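**Monday, scene shop notebook, load-in week for *Skundlow***

9:10. Robel opened the shop and found the turntable where we left it, which is more than I can say for Friday. The drive wheel had crept a good inch off its mark over the weekend. Shimmed it with a bit of hardboard and wrote SHIM on the hardboard so that whoever strikes this in August doesn't throw it away and then phone me.

Turntable test, with Liya on the headset and Desta standing on it as the "cast":

- Empty: full turn in 21 seconds, quiet enough.
- Desta on the rim: 21 again, with a tick once per turn.
- Desta plus the writing desk plus the trunk: it groaned like my uncle getting out of a car. Director asked if we could keep the groan for Act Two. Told her it isn't repeatable.

The tick is a caster. I think number 16, but I numbered them in pencil on the underside and then painted the underside.

10:45. Script change came down from rehearsal. The storyteller no longer enters through the door. She is "discovered" on the platform when the lights come up. So the door we built, hung, rehung after the frame racked, and aged with three coats of glaze is now a door that one person looks at wistfully in the second scene. It's a very good door. Mebrat says she'll write in a knock.

Consequences for us:

1. The performer has to get onto the platform in the dark. Needs glow tape on both steps and a rail on the upstage side. Desta to do the rail, 1" pipe, wrapped.
2. The masking flat moves two feet left, so the brace moves too, and lands exactly on the floor pocket. Of course it does. Liya is rerouting the practical lamp to the pocket behind it.
3. The props table stays put. Please. I have already taped it out.

Noon. Draltness dropped off the muslin. Ordered natural, received bleached. They offered to swap it by Thursday, but we need to be priming by then. Keeping it and knocking it back with tea-colored size. Wing-yan did a test strip and it looks better than natural would have, though I'm not telling Draltness that until the credit comes through.

1:30. Budget. We have 2,000 for scenery, and the turntable bearing has eaten most of it. I'd like it noted that the talkback reception has a cheese line of 80, and I have been asked to find savings in screws.

2:15. Sound check from the house. With the back wall up, Mebrat's low register booms in the left aisle and vanishes in the right. Hung two old blacks behind the wall and it evened out. The one-person shows always show you the room's faults, with no second actor to hide behind. Same thing happened on *Tzavaras*, and we used the same blacks, and they smelled the same.

4:00. Robel found the tick. It was caster 9. I have drawn a map this time and taped it inside the back cover of this book.

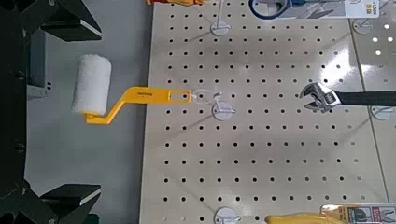

Left for tomorrow: rail, glow tape, second coat on the steps, and someone to ask Arham if we can have our long ladder back before focus.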